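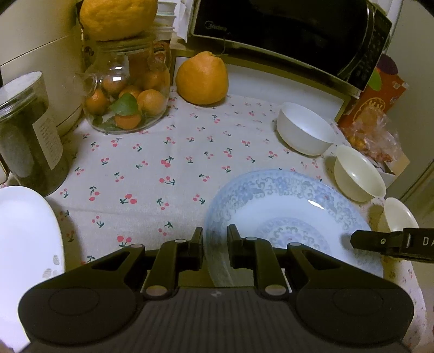
Commander damage after a control swap – who gets the 21?

Four player pod last weekend, my first time running a Mirby precon somebody lent me. Opponent's commander is out, I steal it with an aura and swing at him with it. He's already taken a bunch from it because another guy had stolen it before me. I say it all adds up. He says it resets every time somebody new controls it. We looked for maybe ten minutes, gave up and rolled a die. I lost the roll and then the game.

So does the count follow the card or the player controlling it? And what if it goes back to the command zone and gets recast in between? Would like something I can show him on my phone. Also he claims you can't die to your own commander at all, that sounds wrong to me but I'm pretty new.

Posted by skulluston_pete

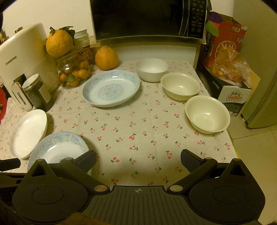 Jhair Agudelo
Community Rules Helper

Follows the card. You track combat damage per commander, per player getting hit. Doesn't matter who controls it at the time. So if the other guy hit him for 9 with it and then you hit him for 12, thats 21 and he loses the next time state-based actions get checked.

Command zone doesn't reset it either. It's the same commander the whole game, recast it as often as you like, the number stays. Leaving and coming back makes it a new object for most things (counters fall off, your aura goes to the graveyard) but commander damage is a special case.

And yes, you can die to your own commander. Happens more than people think with steal decks.

Few things that trip people up:

Combat damage only. If the commander has a ping ability or it fights something, none of that counts.

Copies don't count. A clone of a commander isn't a commander.

Partners are tracked separately. 11 from one and 10 from the other is not 21, it's a regular 21 life gone and that's all.

Life gain doesn't lower it. I once sat at 80 life feeling very safe – died to a 4 power commander with 2 swords on it.

Look in the comprehensive rules under the Commander section, search the page for "combat damage" and you'll land on it. Show him that. Write the totals down on paper as you go, dice get bumped.

Türkmen

What he said. Our group plays it different though, we do the reset when control changes becuase theft decks got annoying. House rule, not the real rule. Just agree before you start.

Mevis

pretty sure your friend is right, we always did it per player. could of changed, haven't played in a while

Print this page
E-mail this page

Comments

oldborder: Mevis that was never the rule. Per player being hit, yes. Per player controlling it, no.

Mevis: ok fair, mixed those up

skulluston_pete: Thanks Jhair, sent him the section. He wants a rematch and is now building a theft deck himself, great. Was looking for it on the app and the full rules doc is what, 600 pages?? Search worked fine.

tapfordrew: Does infect from a commander count for both? Poison and commander damage?

Jhair Agudelo: Yes, if it's combat damage. They get the poison counters and it still goes on the commander total. No life loss from it though.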